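Home Visit Safety Checklist – Preventative Care Team
Stonby Community Health, version for staff and partner practices

Use one form for each home. Write Yes, No or N/A next to the item and put a comment when the answer is No. The comments printed under the items are from the spring round, when we visited 252 homes of patients older than 75. We keep them in the form because new colleagues asked what a useful comment looks like.

SECTION 1. ENTRANCE AND STAIRS

1.1 The path to the door is free of loose stones, hoses and plant pots.
1.2 The patient can open the door without stepping backward.
1.3 There is a handrail, and it does not move when you pull it with normal force.
Comment (I. Yakubu): In many homes the rail is fixed only on one side. Please write which side, going up. The physiotherapist needs this and otherwise she must phone the family.
1.4 The light switch can be reached from the bottom and also from the top.
1.5 The edge of each step can be seen in evening light.
Comment: One family put white tape on the steps, but it was already lifting at the corners. I marked No. Tape that is lifting is worse than no tape.

SECTION 2. BATHROOM

2.1 Non-slip mat inside the tub or shower, suction cups complete.
2.2 Grab bar beside the toilet, at a height the patient agrees with.
2.3 Hot water at the tap is not above the limit on your card. Let it run one full minute before you measure.
Comment (S. Sarkar): Two thermometers gave different results in the same bathroom. Check yours at the office before the visit. The older Drekex ones need a new battery more often than you expect.
2.4 The door can be opened from outside in an emergency.

SECTION 3. MEDICINES

3.1 All medicines are kept in one place.
3.2 The list from the practice is the same as what is in the box.
3.3 Nothing is past its date. Eye drops: ask when the bottle was opened.
3.4 The patient can say what each morning tablet is for. Own words are fine.
Comment (I. Yakubu): 3.2 was the item with the most No answers, 128 in total. Very often the hospital changed a dose and the practice list was not yet changed. Do not correct the list yourself. Send the yellow sheet on the same day – before 4 p.m. if it is a blood thinner.

SECTION 4. KITCHEN AND HEATING

4.1 Smoke alarm present, test button works.
4.2 Carbon monoxide alarm present if there is gas, oil or solid fuel.
4.3 Things used every day are stored between hip and shoulder.
4.4 The main room is warm enough for sitting 30 minutes without a coat.
Comment: For 4.4 ask also about the bedroom. Some patients heat only one room and they do not tell you, they are ashamed of it. 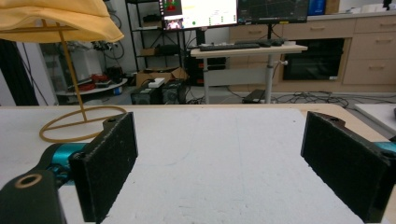
Usman Memon

Notes on filling in and sending

Before you leave, read the No answers aloud to the patient and ask which one they want fixed first. It is allowed that they choose a small thing. A patient who got the small thing is more willing to let us return for the handrail.

Referrals for rails and bars go to Ekanayake Adaptations, with item number and side. Telephone orders are not accepted anymore, except for a patient coming home from hospital the next day.

If you answered No in 2.3 or 4.2, phone the duty desk from the home and wait for the reply. All other sections can be sent at the end of your shift.

Item 3.4 is new wording. The old one said "understands medication", and each of us understood this differently.

Questions about the form: Shahnaz Sarkar, duty desk. Paper copies are in the cabinet by the stairs, second drawer.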